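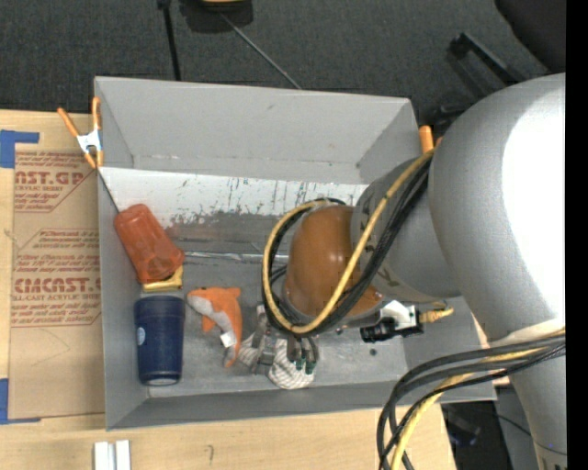 Clamp the bin before you teach the arm anything. Ours went walking across the tabletop for 3 evenings until Danuta Ziółkowski put spring clamps on the rim, and she has been modest about it ever since, in her fashion.

Leave the paper on your acrylic until the last cut. Blue tape at the corners keeps the sheet put.

Cables want a loop of slack at the wrist — more than looks tidy. Witold likes them tidy. Witold has bought 4 replacements.

Practice on cloth and plush before cups.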